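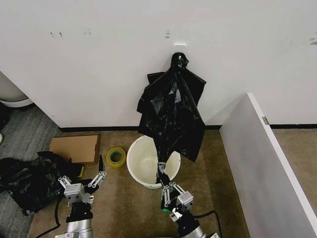 Urmas Urbonaitė wrote to us that the bark at the base of a young maple had gone soft and dark under the mulch, and asked whether the whole pile should come off or only the top of it.

Take off all of it that touches the trunk. The rest can usually stay, as long as it isn't too deep. The steps below are the ones we use on yard trees in Modirton and Lewis, and a homeowner can do them in an afternoon with hand tools.

What you need

A garden rake or a four-tine cultivator
A hand trowel
A stiff brush with natural bristles
Hand pruners
A tape measure
A tarp for the mulch you remove

Step 1. Pull the mulch back

Start at the trunk and rake outward. Go gently near the bark, which may be soft and will tear if you catch it with a tine. Put the old mulch on the tarp. If it has matted into a crust, break it up with the cultivator before you move it.

Step 2. Find the root flare

The flare is where the trunk widens and the first main roots start. It should be at ground level or slightly above. If the trunk goes straight into the soil like a fence post, the flare is buried and you need to keep digging. Use the trowel close to the trunk and brush the loose soil away as you go.

Small, hair-like roots growing up into the mulch can be cut off. Stop when you reach a root as thick as your thumb that heads outward. On most nursery trees it's within a few inches of the surface. If you've gone down seven inches and still haven't found it, the tree was planted much too deep -- at that point call someone to look at it before you dig any more.

Step 3. Check for circling roots

Look for any root that wraps across the trunk instead of growing away from it. Roots thinner than a pencil can be cut with the pruners. Leave larger ones alone until an arborist has seen them. Cutting a big one can take away a good share of the tree's water supply.

Step 4. Let the bark dry

Leave the base open to the air for a week or two. Don't paint it, wrap it or spray it. Bark that is dark but firm will generally recover. If it comes off in your fingers and the wood under it is brown, have it looked at.

Step 5. Put the mulch back

Spread it in a flat ring two to three inches deep, starting a hand's width from the trunk. Go out to the drip line if you have the room. Shredded hardwood and wood chips both work. Skip the landscape fabric. Stone is fine for the tree but it doesn't feed the soil.

Check the depth every spring before you order more. Many yards need no new mulch at all, only a rake over what is there.

Last updated April 15, 2019

3 comments

skatbridge_deb
Did this on two crabapples and the flare was under five inches of old mulch plus the original soil line. Lots of little roots in there. Is it OK to leave a shallow bowl around the trunk?

Destora Yard
Yes, if it drains. If water stands in it after a rain, widen it and slope the sides.

R. in Lewis
Can I use the chips the power company left? They have been sitting since October.

We use cookies to remember your settings and count visits. By continuing to browse you accept our cookie policy. Accept | Settings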